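Plarmont Gripper Comparison, Garment Subset
README and data card

Maintainer: Jeanine Michiels
Release: 2
Status: open for internal use; outside access on request

Summary

This subset holds 238 demonstrations of cloth handling recorded with hand-held grippers. It was put together to compare two sets of finger geometry, Bakker and Nirnel, on the same garments and surfaces before either one is fitted to an arm. Each demonstration has wrist video, jaw width, and a six-degree-of-freedom pose track. No robot arm was used for any recording in this release. Arm rollouts will be published separately under the name Sivarholm.

The subset is small. It is suited to comparing finger shapes, checking a data loader, or fine-tuning a policy that has already seen cloth. It is too small to train a policy from scratch, and the baseline scripts do not try.

Changes since release 1

- Pose tracks recomputed with the corrected lens model. Translation drift near the edges of the workspace is lower. Do not mix release 1 poses with release 2 video.
- Jaw width is now stored in meters. It was raw encoder ticks before.
- Task labels merged. "flatten" and "smooth" had been used by different annotators for the same thing and are now both "flatten".
- Episodes with a missing first keyframe were removed.

Task definitions

There are 4 task labels:

flatten: spread a wrinkled or bunched garment until it lies mostly flat.
fold_half: bring one edge of the garment to the opposite edge.
edge_pick: close the jaws on a single layer at a hem or corner and lift.
shift: move the garment across the surface without changing its fold state.

An episode carries exactly one label. Where an operator flattened a garment before folding it, the recording was split at the last release before the fold began. The split point was chosen by hand and can be off by several frames.

Two-handed episodes use one gripper per hand. Each gripper has its own stream, and the two streams are stored side by side in the same episode folder. The left and right assignment follows the operator's hands, never the position in the video. This matters when the operators stand on opposite sides of a bed, where the on-screen layout can be the reverse of what a reader expects.

Surfaces

Tables, beds, and a padded bench were used. Beds are the harder case. The surface gives under the fingertips, so a downward push that would slide a finger under a hem on a table just makes a dent. Fitted sheets also move with the garment if the jaws close too deep, and a pick that takes both layers is labeled as a failure even when the garment ends up in the right place.

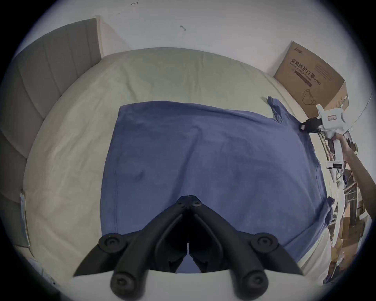 Contact depth is the main thing to look at in the bed episodes. The force on the fingertips is not measured, so the only evidence of a deep contact is in the video: look for wrinkles in the sheet that point toward the jaws. The annotators marked these by eye in the field deep_contact. Agreement between annotators on this field was poor, and it should be treated as a hint.

Backgrounds were left as found. Boxes, packaging, furniture, and operators' arms appear in many bed episodes. No background masking has been applied. Anyone training on the subset should crop or augment heavily, or the policy may key on fixed objects near the bed to work out where the garment is.

Camera and lens

Each gripper carries a wide fisheye camera looking out past the fingers. The useful image is a circle with dark corners. Straight edges bend strongly away from the center, and this includes the garment hems that edge_pick depends on. Video is stored as recorded. A rectification script is provided, but the baselines use the unrectified stream, and rectifying costs most of the side view.

Exposure was locked at the start of each session. White sheets under indoor light tend to come out slightly gray or cream. This is left uncorrected. Color should not be used to tell one bed sheet from another across sessions.

The fingers are always in view. In our runs, masking them out made jaw timing worse for both finger sets – the policy appears to use the fingertips as a reference for depth. We recommend leaving them in.

Pose track

Poses come from visual-inertial tracking on the gripper itself, with no external markers. The origin is the gripper position at the first frame of the episode. Two-handed episodes include a fixed transform between the two origins, estimated from the shared view. The transform is least reliable where the background is a plain wall and the foreground is a plain sheet, with few features to match. Such episodes have the flag low_texture set to true.

Known tracking problems:

- Fast rotation of the wrist during fold_half can cause a jump of several centimeters. The jump usually recovers but is not smoothed.
- Loss of tracking when the garment is lifted close to the lens. The affected span is filled by interpolation and marked in the field interp.
- Slow vertical drift in long flatten episodes. A contact that looks level in video may show as sinking in the track.

Finger sets

Bakker fingers are the stiffer of the two. They release cleanly and keep their shape when pushed against a table. On a bed they tend to pinch the sheet together with the hem unless the operator comes in at a low angle.

Nirnel fingers flex more at the tip. Operators found single-layer picks easier with them on thin cloth and harder on thick seams. Jaw width readings at full close differ from the Bakker set, and a width threshold tuned on one set will give false grasp detections on the other. Set the threshold per finger set. The config files ship with separate values.

Body color is not a guide to the finger set. Read the field finger_id in the metadata. Several hours of work on release 1 were lost to a script that sorted episodes by gripper color.

File layout

episodes/
 <episode_id>/
 meta.json
 left/video.mp4
 left/pose.csv
 left/width.csv
 right/video.mp4
 right/pose.csv
 right/width.csv
splits/
 train.txt
 val.txt
 heldout_surface.txt
configs/
tools/

One-handed episodes have only the folder for the hand that was used. Loaders should check for the folder and not assume both exist. All streams share one clock, and timestamps are in milliseconds from the start of the episode.

Main fields in meta.json

task: one of the task labels
surface: table, bed, or bench
garment_id: stable across sessions
finger_id: bakker or nirnel, per hand
success: true, false, or unclear
deep_contact: true or false
low_texture: true or false
interp: list of start and end times

The value "unclear" in the success field is deliberate. Cloth tasks often end in a state that one person would accept and another would not. The baseline scripts drop these episodes from evaluation and keep them in training.

Running the baseline

1. Install the packages in tools/requirements.txt in a clean environment.

2. Run tools/check_episodes.py on the full folder. It verifies timestamps, folder names, and frame counts. Fix or remove anything it reports before going on.

3. Choose a finger set with the --finger option. Mixed training is supported but needs the finger embedding turned on in the config.

4. Train with tools/train.py for 2000 steps from the supplied checkpoint. Longer runs improved training loss and made results on the held-out surface worse.

5. Run tools/replay.py on a few validation episodes and compare predicted jaw width with the recorded width. Start with frames where the jaws are open near the garment and nothing is held. A predicted close in these frames usually means the width threshold belongs to the other finger set. 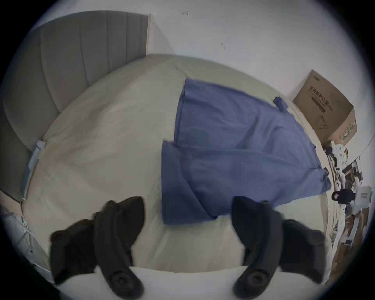 6. Run tools/eval_offline.py and write down the error per surface. The averaged number hides the difference between beds and tables.

Limits

Offline error is a weak guide to how a policy will do on an arm. Two policies with nearly the same jaw timing error can behave very differently once the cloth starts to move in response. The offline numbers are useful for ruling out bad settings, and we do not rank finger sets by them.

All operators had used the grippers before. Their approach angles are narrow and consistent, especially on hems. A policy trained here has seen few bad approaches and few recoveries.

Garments are mostly thin, plain, and light or medium in color. Knitwear, denim, and anything with heavy buttons are missing. Dark cloth against black fingers is also missing, and segmentation of the fingertips has not been checked for that case.

Hand and arm motion differs from what most arms can do at the bed edge. Operators lean and reach in ways that would put a fixed-base arm past its limits. Check reachability before replaying any track on hardware – tools/reach.py takes a URDF and a base pose and reports the unreachable spans.

Privacy

Recordings were made with the consent of the operators. Hands and arms are visible. Audio was never stored. Faces were screened for by hand, and episodes with a face in view were removed. Report any that were missed with the episode ID and a timestamp.

Planned work

The next release is due in December and should add fingertip force for the Nirnel set, more two-handed folding, and a second bed surface with a firmer mattress. The Bakker set has no room for the force sensor and will stay as it is.

Questions about the files go to Jeanine Michiels through the Plarmont issue tracker. Include the release number and the output of tools/check_episodes.py.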